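Workroom tables in Dedcombe to keep their gray mats

October 28, 2021

The gray mats that went down on the workroom tables in Dedcombe in July will stay through next year, after a trial that members voted to extend.

The workroom, on the second floor of the Ireo building, has five wooden tables that are used for sorting, testing and putting back together small household items. Until this summer people worked on the bare wood. Several members had complained that screws and clips rolled off onto the floor, and that the tabletops were getting scratched.

Thomas Rinaldi, who runs the room, asked for mats large enough to cover most of each table. The order came to $2,038, slightly over the $2,000 set aside for it. The difference was paid from the coffee fund.

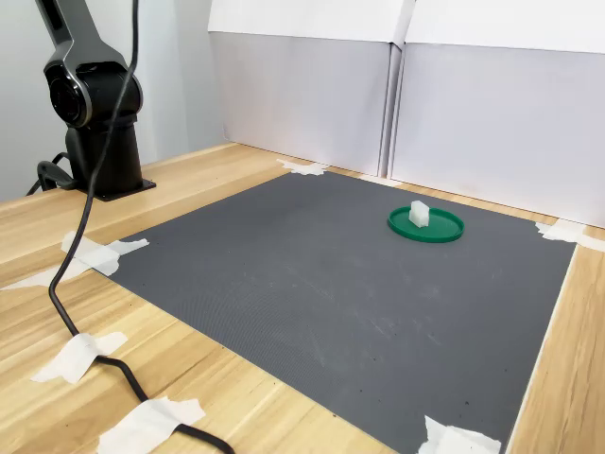 One of the mats on its table in the Dedcombe workroom. White tape holds the cable to the wood.

The mats are dark gray with a fine texture. Rinaldi said that was the main thing he looked for, since smooth ones were tried on one table last year and parts slid around on them. They can be wiped with a damp cloth and lifted off when the wood underneath needs cleaning.

They do pick up marks. Pale scuffs and small specks show on the surface, and members were asked at this month's meeting whether that bothered them. Most said it did not.
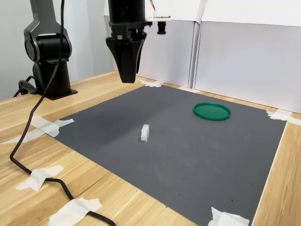
Concetta Donati said she would still have preferred a lighter color, as black screws are hard to find on dark gray in the late afternoon. She voted to keep the mats anyway, but asked for a second lamp at the table by the stairs. That request was approved.

The meeting also went over the rules for leaving things out. Small parts may stay on a mat during a session, but at 7 p.m. everything loose has to go back into a bin. Lids have been the biggest problem. They come in with containers of every size and get left behind when the container goes home. Plastic connectors are next, and a bin has now been labeled for them.
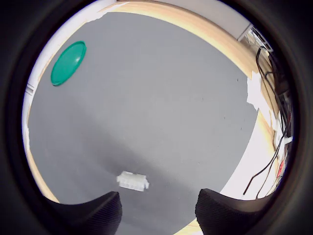 Anything without a name on it will be kept for one month and then added to the spare parts shelf, where any member can take it. Food container lids will be washed first. Members who want something held longer can write their name and a date on a strip of tape and stick it to the item.

Arne Sauerland asked whether the same mats could be put on the two benches in the hallway. Rinaldi said the benches are too narrow and the mats would have to be cut, but he will get a price.

The workroom keeps its current hours. The tabletops will be sanded and oiled over the winter break, one at a time, and the mats will go back down once the oil has dried.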